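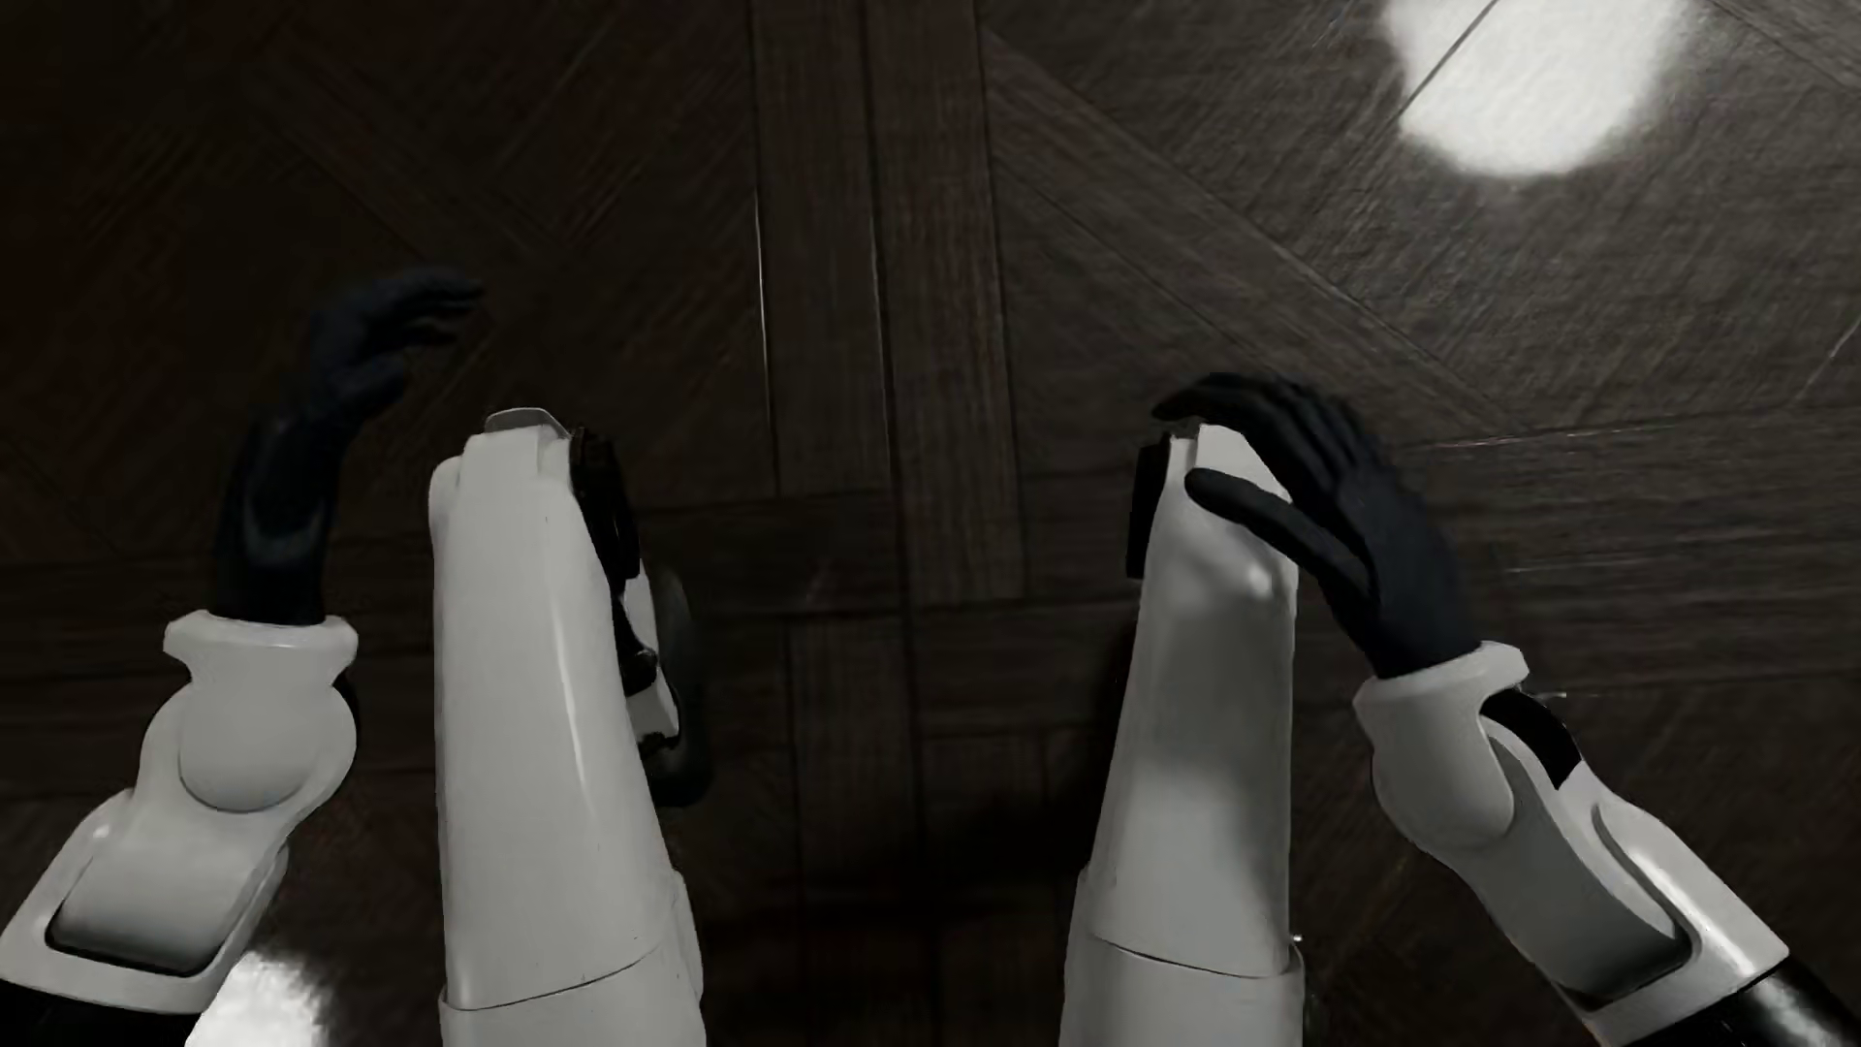

Three months is too short to tell anyone anything, one reader wrote to us after the first results of the Sernomora scheme were put out, and it is hard to disagree. The reader, who asked to be left unnamed, had read the summary twice and still could not find out what the people on the programme were eating at the end of it, or whether they had simply got better at filling in the form.

Sernomora is a lifestyle medicine programme. It takes people who have been told they are at risk of type 2 diabetes and offers them cooking classes, a walking group and a course of sleep advice in place of the usual leaflet. It was set up in February by Jerkeo, a health education firm, and has been running through GP surgeries in and near the town of Fostska. The summary, dated 2 October 2024, calls the early findings "transformative". That is a large word for a document of five pages, one of them a cover.

What the summary says is this. Of the 283 people who signed up, 47 per cent reported that they felt "more in control" of their health after 12 weeks. Many said they were cooking more at home. There was also a fall in average weight among those who came back to be weighed, though the size of the fall is given only on a chart with no scale up the side.

The trouble starts with who came back. A note at the foot of page four says that 43 people completed every session and both sets of measurements. It does not say what became of the others. Some may have moved, or found that a class at half past two in the afternoon does not sit well with a job. Others may have gone off the idea. People who drop out of a health course are often the ones it was not helping, and leaving them out of the weight figures will make nearly any course look good.

There was no comparison group either. People who have just had a worrying blood test tend to make changes for a while whether or not they are sent on a course, and a leaflet and a fright can do a fair amount in 12 weeks. Without a similar set of patients who did not go to the classes, nothing in the summary lets a reader tell the two apart.

Jerkeo, in a written reply to our questions, said the results were "a first look" and were never meant as a full trial. It said the main aim had been to see whether patients liked the programme and whether surgeries could run it without extra staff. Both are reasonable things to want to know. But the summary went out to local health boards with a covering letter asking them to think about paying for the next round, and the letter does not use the words "first look" anywhere.

The firm would not say what a place on the programme costs. It said prices would "vary by area".

None of this means that the idea is a bad one. There is decent evidence, gathered over many years, that steady changes in diet and activity can put off type 2 diabetes in people at high risk. Few doctors would argue with a patient who wants to learn how to cook lentils. What is much less clear is whether this particular mix of classes does the job, how long the effect lasts, and whether it reaches the people who need it most. The summary gives no breakdown by age, income or the distance people had to travel.

Then there is the app. Patients on Sernomora were given free use of Lam, a phone app that logs meals, steps and hours of sleep and gives a "vitality score" each morning. The summary lists the score as one of its main measures and reports that it went up. How the score is worked out is not explained. We asked, and were told that the method belongs to the app's makers and could not be shared. A measure that cannot be checked is not much use to a health board, or to a patient who wants to know why the number dropped after a bad night.

Three patients who got in touch with us had mixed views. One said the walking group was the best thing to come out of the whole business and that it now meets without any help from the programme. Another liked the recipes but gave up on the app within a fortnight, finding the morning score "a bit of a telling-off". The third had left after the second class - it clashed with the school run - and had not been asked why. If that is common, it is a pity. A short phone call to those who stopped coming would have been cheap, and might have told Jerkeo more than the chart does.

The firm says a longer report will follow, with measurements taken at one year. It has not said whether blood sugar results will be in it. They are missing from the present summary, which is odd in a programme about diabetes, and Jerkeo's reply on this point was that surgeries hold the data and that gathering it "takes time". It also said that it hoped to include a comparison group in the next round, provided the money was there.

Health boards in the area are due to look at the request for funding before the end of the financial year. Two of those we approached said they had received the letter and had yet to discuss it. A third said it would want to see the one-year figures first.

Sernomora is not taking new patients at present. Anyone who has been told they are at risk of type 2 diabetes can still ask their own surgery what support is on offer locally, and should not change or stop any medicine without speaking to a doctor or pharmacist.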